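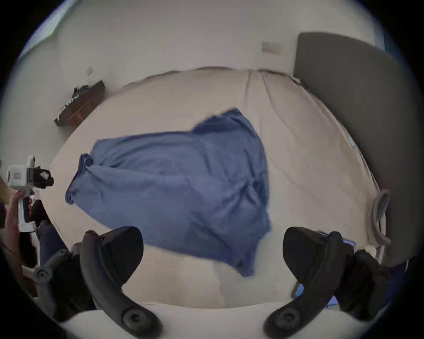

Trindon Housekeeping Skills
Unit 2: Handling and folding soft items on a bed

Scope

This unit covers the handling of single-layer and tubular textile items on a bed used as the work surface. Towels and fitted sheets are treated in the next unit. Students should have read the Kindon notes on fabric grain before the session.

The bed as a work surface

A mattress differs from a table in two respects. It yields under load, so pressing a crease flat has less effect. Its cover also has friction, so a garment dragged across it will pull the cover into ridges. Smooth the cover first, from the center outward, and work near one edge to limit reach. A plain, pale cover is preferred for dark or colored items, as the outline of the item can be read against it.

Terms

Free edge: any edge that can be lifted without moving the rest of the item.
Hem: a finished edge, turned and stitched.
Bundle: fabric gathered so that layers cannot be told apart by eye.
Opposed hold: two grips placed far apart on the same item, with tension between them.

Opening a crumpled item

1. Find one hem. Do not start from the middle of the bundle.
2. Follow the hem to a corner or side seam and take hold there.
3. Take a second hold on the same edge.
4. Move the holds apart until the edge is straight.
5. Lay the edge down and draw the remaining fabric away from it.
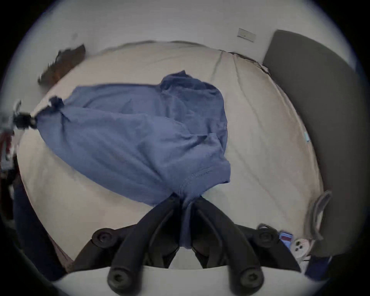 Page last changed: Mon 19 December

T-shirts

A T-shirt is a tube with three further openings. When it is twisted, the collar and the bottom hem give the most reliable reference points. The double row of stitching at the hem can be identified by touch as well as by sight.

Tension between two gathered points produces long diagonal creases across the body. These indicate that the holds are not on the same edge, or that the body is twisted between them. Release one hold, trace the hem, and grip again. Increasing the tension does not remove a twist.

Once the shirt is flat, check that both side seams lie at the outside. Fold each side to the center line with the sleeve turned back, then fold the hem up to the collar.

Exercise

Open and fold one T-shirt from a crumpled start, using the Pacheco fold given in the January handout. Record the number of times a hold is released. Repeat with the bed cover left unsmoothed and compare.

Reading: Erier workbook, section on knits.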